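Do You Really Need a Special Cleaner for Wood Tabletops?

By Ivana Huenchumán
33 comments | 6 shares

Every January my inbox fills up with the same pitch. A new spray, a new cream, a new wipe that "feeds" your wood. I've been at this column long enough to be suspicious of anything that feeds furniture. A table is dead wood with a coat of something on top, and what you're cleaning is the coat.

So first find out what the coat is. Put a drop of water somewhere out of sight and leave it five minutes. If it sits up in a bead, the surface is probably sealed and a damp cloth will handle most of what lands on it. If it soaks in and leaves a dark spot, you have bare or oiled wood and you should go easy on water altogether.

For a sealed top I use a little dish soap in a bowl of lukewarm water. Wring the cloth hard, wipe with the grain, dry right away with a second cloth. I tried a bottle of Wemholm polish on one half of my own table and soap on the other half. My sister picked the soap side as the polished one.

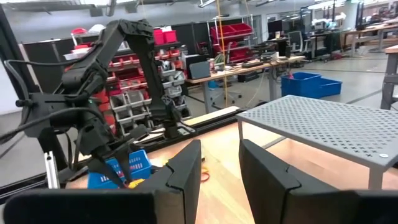

A light wood-grained tabletop.

Now for the home remedies, which deserve the same hard look. Mayonnaise on white rings: it sometimes works, slowly, and so does plain petroleum jelly, with less smell. Toothpaste is an abrasive and will dull a shiny finish. Walnut rubbed on a scratch does darken it a bit. Whether it lasts past the next few wipes, I have my doubts. Vinegar I would keep for the kettle.

Santino Cisternas wrote in to say he steams out dents with a wet rag and an iron. Fine on bare solid wood, if you keep the iron moving. On veneer you can lift the glue and end up with a bubble, and then you have a bigger job than the dent was.

Sticky film is the complaint I get most. Nearly always it's old polish with dust in it, and the usual advice is to buy more polish. Try mineral spirits on a rag instead, windows open, small patch first. Lay the rag flat outside to dry before you toss it.

As for felt pads under lamps and anything with a metal base, I have no quarrel with those. Cheap ones peel off, so check them when you dust.

We use cookies to improve your visit. Accept | Manage settings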